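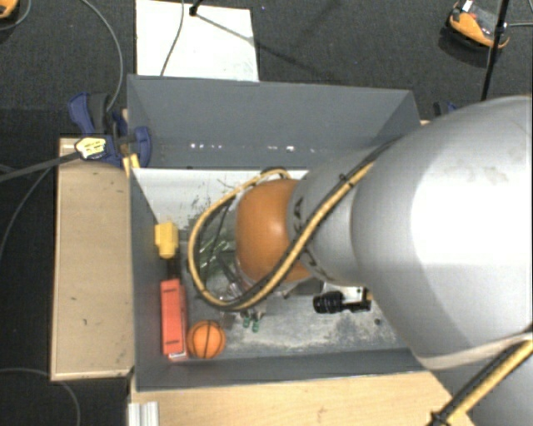

图1 Geltdale料箱工位，腕部线缆在橙色关节盖旁绕成的线圈

Geltdale料箱抓取故障记录集 说明文件

版本：第三版
整理：Nicanor Robles、Ravinder Grewal
更新：2025年9月

写在前面

谢谢你愿意打开这份说明。我们知道大多数人下载完数据会直接去翻文件夹，我们自己也是这样，不过这一次还是想请你先花几分钟把下面的内容读完，尤其是“线缆挂住箱沿”和“标注里的坑”这两节。第一版发出去以后，有两位同事按字段名的字面意思去理解，结果训练出来的检测器把每一次正常的减速都当成了故障，白白忙了好些天，我们到现在想起来还挺过意不去的。

这个记录集收的是同一台机械臂、同一只灰色料箱、同一套夹爪做料箱抓取时的过程数据，共325次抓取，其中12次触发了保护性停机。它最初只是Cernonano项目里的一份普通抓取日志，后来停机一次接一次，大家的注意力慢慢都转到故障上去了，Ravinder就提议干脆把它单独整理出来，好的坏的都留着，给做异常检测和线缆管理的朋友们用。

工位情况

机械臂从料箱一侧伸进来，末端带夹爪。料箱敞口，四壁向内倾斜，箱底有不少划痕和磨白的地方，反光比较厉害，做视觉的朋友请留意，远端箱底在有些画面里亮得几乎看不出纹理。料箱外侧垫着浅色木板，箱角用夹具固定。夹具是第二版才加上去的，在那之前料箱会被推着走，每次偏移都要重新标定，Tsutomu Ebihara为此来来回回量了不知道多少遍。

黄黑相间的线缆束沿着手臂走，用黑色扎带固定，到腕部留出一个比较大的余量圈。这个圈就是后面一切麻烦的起点，所以请先记住它。

箱内物品会更换和重新摆放，常见的有红橙色的长条盒子、黄色的块状物、小篮球，还有一件揉皱的透明物件。透明物件的反光对深度图很不友好，我们没有做任何修补，原样保留了。

线缆挂住箱沿

先说结论：12次停机里有6次，我们判定为腕部线圈碰到或挂住了箱沿。

过程大致相同。目标物贴着左壁时，规划器会让腕部多转一段，好让夹爪能竖直地插进物品和箱壁之间的窄缝。腕部一转，线圈就向外张开，手臂再往下降，线圈最外面那一段会搭到箱沿上。刚搭上去的时候力矩变化很小，控制器并不在意，等到手臂继续下降，线缆被绷紧，关节力矩突然抬高，保护停机才介入。从搭上箱沿到停下来，中间有一段看上去一切正常的时间，这一段恰恰是我们觉得最值得研究的。

最严重的是第三批里的一次。Kiprono Okoth当时守在控制台旁边，他先听到一声闷响，抬头时机械臂已经停了，夹爪还夹着盒子，一根扎带崩断，线缆外皮磨出了一道口子。按照规程应该先断电，确认线缆没有受力，再手动释放关节。但那天值班的人（也就是我，Nicanor）着急，直接在示教器上按了恢复，手臂又往下压了一小段才再次停住。没有人受伤，夹爪的信号线却断了一芯，工位停了整整一天。这件事写在这里，是希望后来用这个工位的朋友别学我。

其余停机的原因比较零散，有夹爪顶到箱底的，有抓取透明物件时高度估计错误的，还有一次到现在都没有查明。没有查明的那次标成了unknown，我们不想硬塞一个理由进去，欢迎你看完数据以后告诉我们你的想法。

我们改了什么

Ruben Stevens重新走了一遍腕部的线，把余量圈收小，又在规划器里给线圈加了一个碰撞包络。包络做得比较保守，代价是贴左壁的物品有时会报告不可达，需要先把它拨到中间再抓。另外，恢复按钮现在要求先勾选线缆检查一项才能按下去，听起来笨，可是管用，我自己就被它拦过一回。

要特别说明的是，全部325次抓取都是在改线之前采集的。改线之后的数据还在攒，不在这一版里，请不要拿本记录集去评价改动后的效果。

文件组织

每次抓取一个文件夹，里面包含：
固定相机的彩色视频
关节角度与关节力矩时间序列
夹爪开合指令与反馈
events.json，事件及时间戳
notes.txt，操作人员的随手记录，没有润色过，有些句子只写了一半

视频和力矩序列使用同一个时钟。第一批数据的时钟有漂移，Stamatopoulos脚本包里的align工具可以对齐，运行前请备份原始文件，它会直接覆盖。

标注里的坑

contact_start 指标注员在视频里看到线缆接触箱沿的那一帧。线圈被手臂挡住的时候，这个时刻是靠前后画面推测的，同时会把occluded置为真。用它做精确计时的朋友，请先把这些条目筛掉。

slow 表示控制器主动减速，和故障没有关系。前面提到的误会就出在这里。

stop_protective 表示保护性停机。人工按下的急停单独记为stop_manual，也不算在12次之内。

cause 由两个人分别填写，意见不同时请Tsutomu裁定。他的裁定理由都在notes.txt里，写得很细，推荐一读。

适用与不适用

拿来做停机预警、线缆接触检测、事后原因分析，我们都很乐意看到。拿来估计这类机械臂的一般故障率就不合适了，我们只有一个工位、一种走线方式，而且后期为了复现问题，有意多摆了一些贴左壁的物品，故障比例因此偏高。也请不要把这里的力矩曲线当作安全阈值用到别的设备上，你的线缆、负载和安装位置都和我们不同，该做的风险评估还是要自己做。

复现时的安全提醒

如果你想在自己的工位上重现挂线的过程，请用降速模式，人站在围栏外面，并且换一束报废的线缆上去。停机以后线缆可能还绷着，剪扎带时它会弹开，Kiprono的手背挨过一下，红了好一阵子。先卸力，再靠近。

已知问题

第二批有几段视频开头是黑的，力矩数据完整。
部分notes.txt混用了中文和英文，编码统一为UTF-8。
夹爪反馈在信号线断芯之后有一小段是空值，没有插值。

引用与联系

使用时请注明“Geltdale料箱抓取故障记录集，第三版”，并附上Tredico实验组的名字。发现标注错误，请在项目页面提交，写明抓取编号和时间戳，Ravinder会逐条回复，只是有时候慢一点，请多包涵。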